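Two arms, one chessboard

Kartini Rondonuwu has been teaching evening classes in hobby robotics for 6 years, and when I called her she was already mid-sentence about cables. She had spent the winter with the Gevov, the two-arm tabletop kit from Prernel, and she wanted to talk about all of it: the rail, the grippers, the manual (too short, she says, but funny in places) and above all the chess set.

"Everybody starts with blocks," she told me. "Blocks are fine! But a block forgives you. A pawn is small and round on top and it wants to roll, and if your gripper comes in a little crooked you find out right away."

So chess it was, or at least the setting up and putting away of chess, with the black pieces and the light ones kept in metal tins beside the board. She doesn't ask the arms to play. What she cares about is whether two of them can share one small board without getting in each other's way.
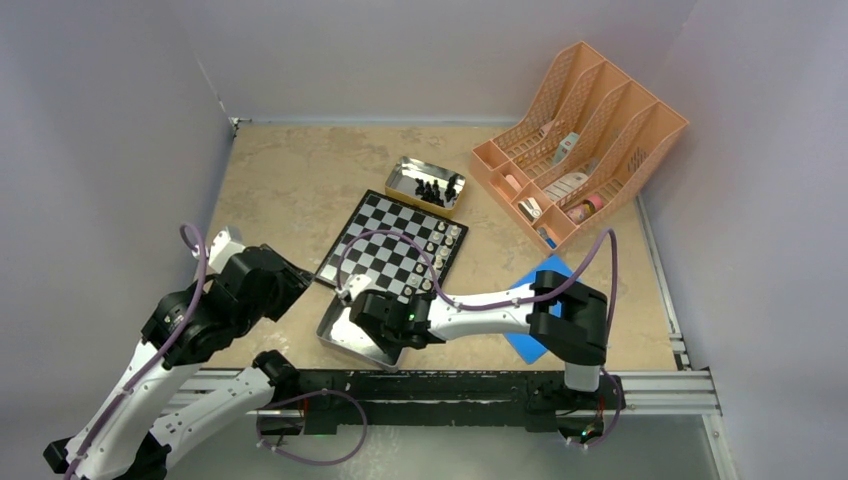
Éabha Doherty

The kit sells for $2,923, and I asked her straight out whether that was too much. She laughed. "For one person in an apartment, yes, probably. For a class of 20 who take turns? I'd buy it again tomorrow." The part she likes best is that both arms bolt to the same rail. Her last pair had separate clamps, and every time a student leaned on the table she had to start the alignment over, which used to eat up half the lesson.

She's just as happy with the software, a package called Wistilex that comes with the kit. You guide the arms through a job yourself, save the run, and do it again until you have a good batch to train on. "My students had a first run saved before the break. The first night! I have never had that happen, I usually spend the first night finding the right driver."

Her complaints are real ones, though. She would like longer fingers in the box, thin ones, for reaching into a tin where the pieces are lying against each other. She thinks the purple cables are a lovely color and a bit too long, and she'd like a proper clip for them along the upper part of the arm. And the spare parts page was down for most of October, so a student who stripped a screw on the wrist had to wait 7 days for an answer.

We got onto the question of light pieces against dark ones. She swears the dark ones are harder, especially bunched together in a shiny tin, and she now has beginners practice with the light set until their hands calm down. "Then you switch, and everyone groans, and then around the third try somebody gets a knight out cleanly and the whole room cheers. Over a knight!" 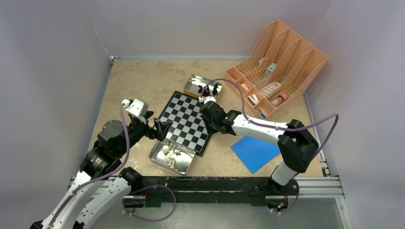

Ismail Cherkaoui is less sure about chess as a place to begin, and told me he would keep new users on bigger objects for a good few weeks, as the Gevov's grippers close faster than people expect and a frustrated beginner tends to blame the kit. He did agree with her about the rail.

Kartini took that well when I passed it on. "He's right that they close fast. There's a speed setting, it's on the second page of the menu, and I turn it down before anyone sits down. They should ship it that way." She has written to Prernel to say so, along with a drawing of the cable clip.

Her next class starts after the break, and she's planning to add a step at the end where one arm hands a piece to the other over the middle of the board. She has managed it with a rook so far. The bishops, she says, are going to take a while.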